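Frequently Asked Questions About Paying for Your Visit
Jukivside Dental, Stenidthorpe office
Updated July 24, 2018

Do you accept my dental plan?
We work with most plans that let you choose your own dentist. We are in network with Kruger and with Flarkik. If you have another plan, please call us before your first visit and have your member card in your hand. We will ask for the member number and the group number, and we will call the plan for you.

What does it mean if you are out of network?
It means we have no price agreement with your plan. You can still come to us. Many plans pay a part of the bill also in this case, but the part is usually smaller. You pay us on the day of the visit and the plan sends the money to you.

How much is a visit without insurance?
A first exam with X-rays is $114. A regular cleaning for an adult is $100. For a child under 12 the cleaning is $54. These prices have been the same since April. Fillings, crowns and other work depend on the tooth, so we give you a written price after the exam.

What is the yearly maximum?
It is the most your plan will pay in one benefit year. For example, if your maximum is $3,000 and the plan has already paid this sum, you pay the rest of the year by yourself. Please note that the benefit year does not always begin in January. Your plan booklet tells the date.

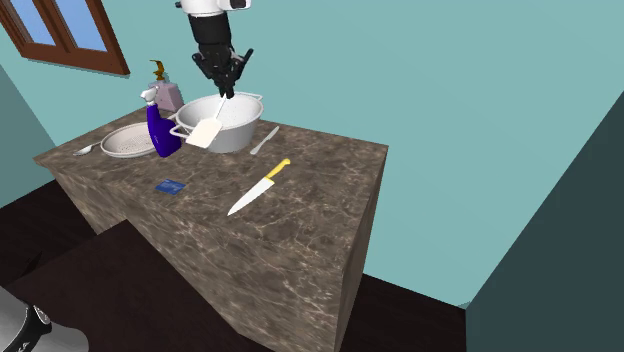
If you are close to your maximum and you need more than one crown, ask us at the front desk. Sometimes the second crown can wait until the new benefit year. The dentist must agree to this first.

Can I know my cost before the treatment?
Yes. We can send a request to your plan, and they answer with an estimate. With Kruger this goes online. Flarkik still sends the answer on paper, so please allow more time. An estimate is not a promise of payment.

My claim was refused. What can I do?
First read the letter from the plan and look for the reason. Very often it is a wrong birth date or a missing X-ray, and we can send the claim again without any cost to you. If the plan says the treatment is not covered, you have the right to appeal. We will give you copies of your records.

Can I pay in parts?
For treatment over $100 we can divide the bill into monthly payments. There is no interest. You sign a one-page form at the office before the treatment starts.

Do both of my plans pay if I have two?
Usually yes, one after the other. Bring both cards.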